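The Inventory at Tukside

The Office of Household Returns required that every dwelling on the Tukside estate be entered in the register before the end of February. Mrs Oratile Hlongwane, Assistant Registrar (Second Class), was assigned the upper terrace. She presented herself at number 12 on a Tuesday, shortly after nine, with a pencil, a spare pencil and a copy of the Guidance.

The Guidance ran to 197 paragraphs. Paragraph 30 stated that an inventory was to begin at the floor and proceed upwards, and that the floor itself was to be entered first, by appearance and not by presumed material. Mrs Hlongwane had always considered this sound. She wrote "floor, pale, marble in appearance" and underlined it with a ruler.

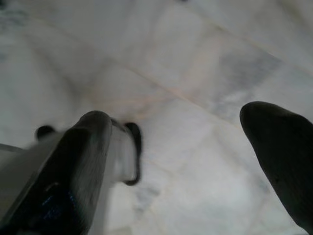 The floor at number 12, Tukside.

The householder, Mr Michalis Konstantinidis, had been informed by letter that his attendance was required and his assistance was not. He stood in the doorway throughout.

"You will find it much as my wife left it," he said.

"The Office does not record how things were left," Mrs Hlongwane replied. "It records what is there."

She proceeded to the tables. There were two, both of the folding kind, and each had a marble pattern on the top and a red-orange trim along the edge. Under the Guidance, two articles of the same style could be entered on a single line, provided that they served a single purpose. She asked Mr Konstantinidis what purpose they served.

He gave the question proper attention. One table, he said, was for making things and the other was for eating them. On feast days the arrangement was reversed, to oblige his sister-in-law. When Anel Tshabalala came up from the lower terrace they were pushed together and used for cards.

Mrs Hlongwane entered them on separate lines.

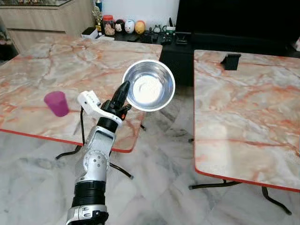 Reading time: 4 minutes

There remained the matter of the bowl. It was a round metal bowl with a rolled rim, and in the bottom of it lay a quantity of white powder. The Guidance permitted a vessel to be registered empty or full. It made no provision for a vessel that was neither.

"May I ask what the substance is?" said Mrs Hlongwane.

"It is for the Sostby loaf," said Mr Konstantinidis.

"That is a use. I asked for a substance."

"Then I should not like to commit myself. Nisha Kanaujia sends it over in a paper bag. My wife wrote out the method and she did not trouble with the names of things. It says: the white, as much as looks right."

Mrs Hlongwane consulted the index under Flour, Salt, Sugar and Unascertained. The last of these referred her to the late Mr Coetzee's supplementary circular, which had been withdrawn. In her years with the Office she had completed 1,515 returns, and not one had been sent back to her. She was aware that Mr Ronaldo Estrella, who examined the upper terrace returns, read every line of them with his finger on the page.

She wrote "white powder, as much as looks right". She looked at the entry for some time and let it stand.

It was by now past eleven. Mr Konstantinidis enquired whether an Assistant Registrar was permitted to take refreshment on the premises under inspection. Mrs Hlongwane said that she was not, except where refusal would cause delay.

"It would cause considerable delay," said Mr Konstantinidis.

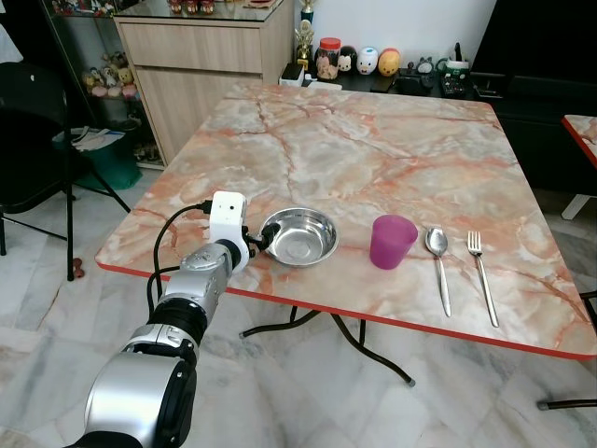 He asked her to sit. She remained standing until he had asked a second time, as paragraph 88 of her own good manners required, and then she drew up to the table and put the Guidance on her knee. One spoon and one fork had been put out. She observed that this was a place for one person, and that he had evidently intended it for her.

"And yourself?" she said.

"I have fallen out of the way of it," said Mr Konstantinidis. "I generally stand."

Mrs Hlongwane turned to the final page of the return, which was headed Occupants. The form offered a single box. She had completed that box in every house on the terrace with a numeral and had never before required her spare pencil for it - but the first had gone blunt, and she took her time in changing over.

"The Rasano bus does not leave until three," she said. "Kindly fetch another spoon, Mr Konstantinidis. I shall have to amend the entry."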